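Caderno de bancada: recolha de exemplos, tecidos
15 de junho de 2019

Começo por onde parei na última entrada, que foi a meio de uma frase sobre o suporte do pulso, e peço desculpa a quem anda a ler isto por ordem. O suporte está resolvido. Apertei-o de novo, pus uma gota de fixador na rosca e deixei repousar enquanto tomava café. O resto do dia foi quase todo dedicado aos panos, que é o que interessa à Fakulska e, para ser franco, o que me interessa a mim também, depois de tantas semanas a pegar em caixinhas de cartão muito direitas e muito bem comportadas.

Para quem chega agora (olá, Babak, bem sei que vais ler isto no comboio): estamos a juntar demonstrações teleoperadas de pegar num tecido amarrotado, levantá-lo, passá-lo para o outro lado da mesa e largá-lo. Cada demonstração é um episódio. A meta combinada para esta primeira volta é de 100 episódios aproveitáveis, e à hora a que escrevo temos 37. Parece pouco, e é pouco, mas são 37 que eu vi do princípio ao fim e em que confio, coisa que não posso dizer do lote anterior, aquele que deitámos fora quase inteiro por causa dos relógios desacertados.

Manhã

Liguei tudo cedo. O programa de gravação do Plisteo arrancou à primeira, o que me deixou logo desconfiado, e com razão: estava a gravar para a pasta do mês passado. Corrigi o caminho no ficheiro de configuração e acrescentei uma linha ao guião de arranque que escreve a pasta de destino em letras grandes no terminal. É uma solução de pobre, mas eu olho sempre para o terminal e raramente olho para o ficheiro. Se alguém preferir uma coisa mais elegante, faça favor, só peço que me avise antes de mudar.

Os primeiros episódios foram maus por minha culpa. Quando fico umas semanas sem teleoperar, perco a mão e começo a fazer correções miudinhas, para a frente e para trás, que depois ficam gravadas como se fossem intenção. O modelo aprende isso com uma fidelidade comovente. Lembram-se do braço que tremia antes de pegar em cada caixa? Era eu, em fevereiro, com demasiado café. Deitei fora 4 episódios sem pena nenhuma e recomecei mais devagar, com uma regra simples: se hesitar, paro por completo, penso e só depois avanço. As pausas limpas filtram-se bem pela velocidade das juntas. O tremor, esse, não há filtro que o apanhe sem estragar também os movimentos finos perto do contacto.

Sobre a iluminação, deixo registado que fechei a persiana até meio e liguei só o candeeiro difuso. Com o outro ligado, os sobressaltos de exposição na câmara do pulso eram tão fortes que, na aproximação, metade do pano desaparecia em branco. Prefiro uma imagem mais mortiça e constante. O Babak acha que devíamos variar a luz de propósito, e concordo com ele, mas numa segunda volta, quando já soubermos como é que isto se porta com a luz quieta.

O pano azul

Passei a maior parte do tempo com o pano azul-esverdeado, o da trama grossa cheia de nozinhos. É um tecido ótimo para começar porque tem textura por todo o lado: mesmo quando a câmara está encostada e não se vê mais nada, há sempre pontinhos a que o codificador visual se possa agarrar. Os lisos da Trindden, que me chegaram ontem pelo correio e são lindos, vão ser um pesadelo, já estou a ver. Uma superfície lisa a curta distância é uma mancha de cor e pouco mais.

A dificuldade com este é a espessura. Faz barriga, não dobra onde a gente quer, e quando a garra desce por cima ele foge para os lados e sobe à volta dela. Experimentei duas maneiras de abordar. Numa, desço a prumo sobre a zona mais alta do monte. Na outra, procuro primeiro uma borda e entro ao lado da dobra. A primeira é mais rápida e mais fácil de demonstrar de forma consistente; a segunda dá uma informação mais rica, porque a borda tem um canelado escuro que se distingue muito bem do resto, e eu gostava que o modelo aprendesse a procurá-la. Por agora estou a alternar, e anoto no campo de comentário qual delas usei: "topo" ou "borda", em minúsculas e sem acentos, por favor, que da última vez tínhamos quatro grafias para a mesma palavra e perdi uma tarde a juntá-las.

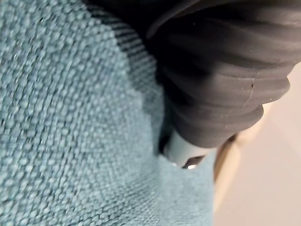
Câmara do pulso, pano azul, abordagem "borda". O fole cinzento à direita, a ponta encostada ao tecido.

Escolhi guardar este instante no caderno por causa de uma discussão que temos tido sobre o que a câmara do pulso consegue mesmo ver no contacto. O fole tapa uma boa parte do canto superior direito, e isso não vai mudar enquanto usarmos esta montagem. Mas o lado do pano está bem servido: a trama vê-se nítida perto do centro, percebe-se a faixa canelada a descer pela dobra, e o intervalo escuro entre o tecido e a borracha dá uma ideia razoável de onde acaba um e começa a outra. Mais para baixo, à esquerda, os nozinhos aparecem um pouco arrastados. É o desfoque de movimento de que me queixo há que tempos. Podia baixar o tempo de exposição, mas com a persiana a meio ficava tudo escuro, e volto ao problema da manhã. Vou pedir ao Babak que faça as contas ao ganho, que ele tem mais paciência para isso do que eu.

O que a imagem não me diz, e era o que eu mais queria saber, é quanta força está a ser feita. O pano sobe à volta da peça cilíndrica, mas este pano sobe com muito pouco, e a olho não distingo um encosto leve de um aperto a sério. Vou passar a gravar o binário estimado do pulso junto com as imagens. Já o tínhamos disponível, só não o estávamos a guardar, por preguiça minha e por causa do tamanho dos ficheiros. O tamanho, no fim de contas, é ridículo comparado com o do vídeo.

Reparei também nuns riscos claros e numa poeirinha na borracha do fole. Nada de grave, mas como a câmara os vê em todos os episódios, sempre no mesmo sítio, fiquei a matutar se o modelo não acabará por lhes ganhar afeição. Se um dia trocarmos o fole por um novo, a imagem muda num pormenor que nunca mudou durante o treino. Duas hipóteses: limpar antes de cada sessão e aceitar que os riscos ficam, ou mascarar aquela região à entrada da rede. Inclino-me para treinar das duas formas e comparar, uma vez que a máscara é fixa e custa meia dúzia de linhas. Entretanto limpei com um pano húmido, sem álcool.

Tarde

Depois de almoço entrou o Gallegos, que é como chamamos aqui ao conjunto de guiões de verificação (o nome vem de um restaurante onde se decidiu escrevê-los, para quem é novo na casa). Correu sobre os episódios da manhã e levantou 8 avisos. A maior parte eram saltos de um único fotograma na câmara do pulso, coisa que se interpola sem remorsos. Um deles era mais interessante: o sinal de fecho da garra aparecia antes do comando que o tinha pedido. Causa antes do efeito é como eu gosto das coisas, e portanto fui ver. O carimbo temporal do comando estava a ser posto à saída da fila e o do sensor à chegada, e quando a fila enchia um bocadinho trocavam de ordem. Passei os dois para o mesmo relógio e para o mesmo ponto do código. Voltei a correr a verificação e o aviso desapareceu, mas quero ver mais uma sessão comprida antes de dar o assunto por arrumado.

Aproveitei para rever o protocolo de reposição entre episódios, que estava escrito de forma vaga e cada um fazia à sua maneira. Eu, por exemplo, punha o pano sempre mais ou menos no mesmo monte, com a mesma crista virada para mim, e só dei por isso quando pus as imagens iniciais lado a lado. Era quase sempre o mesmo pano na mesma pose! O procedimento passa a ser este:

Levantar o pano por um ponto qualquer e deixá-lo cair da altura do cotovelo.
Não o ajeitar depois. Mesmo que fique feio, sobretudo se ficar feio.
Se cair fora da zona de alcance, repetir a queda desde o início em vez de o puxar para dentro.
Virar o pano do avesso de vez em quando e escrever "avesso" no comentário.

A última linha foi acrescentada já ao fim da tarde e ainda não se aplica aos episódios de hoje.

Outra coisa que me ocupou mais tempo do que devia: o que fazer às tentativas falhadas. Houve episódios em que o pano escorregou à subida e eu voltei atrás e peguei outra vez, com êxito. A minha primeira reação é sempre apagar, por vaidade de operador. Mas uma recuperação bem feita vale muito, talvez mais do que um episódio perfeito, porque quando o modelo andar sozinho vai falhar e precisa de ter visto alguém sair do buraco. Decidi ficar com elas, marcadas como "recuperacao", desde que a segunda tentativa comece com a garra toda aberta e acima do monte. As que são só atrapalhação minha, com meias aberturas e arrependimentos a meio caminho, vão para a pasta dos descartados. Não as apago, podem servir para treinar um classificador de falhas, ideia antiga que ainda não morreu.

Pendentes

Binário do pulso na gravação, antes de qualquer outro episódio. Se alguém usar a bancada amanhã sem isto feito, que grave à mesma mas ponha numa pasta separada.

Contas ao ganho e à exposição (Babak, quando puderes, e obrigado).

Primeiro teste com um dos lisos da Trindden, poucos episódios, só para saber com o que contamos. Tenho curiosidade em ver se a abordagem "borda" ainda faz sentido num tecido em que a borda mal se distingue.

Responder à Fakulska sobre o prazo. Eles falavam em julho para um primeiro modelo treinado, e eu acho possível se a recolha continuar a este ritmo e se o disco novo chegar. Vou escrever-lhes com os números de hoje e sem promessas.

Cópia de segurança feita para o servidor, somas de verificação conferidas. Deixei o braço na posição de repouso, com os travões engatados, e o pano azul dobrado na gaveta de baixo. O comando da teleoperação está a carregar na tomada ao pé da janela, porque a da bancada continua com mau contacto e ainda não tive coragem de a abrir.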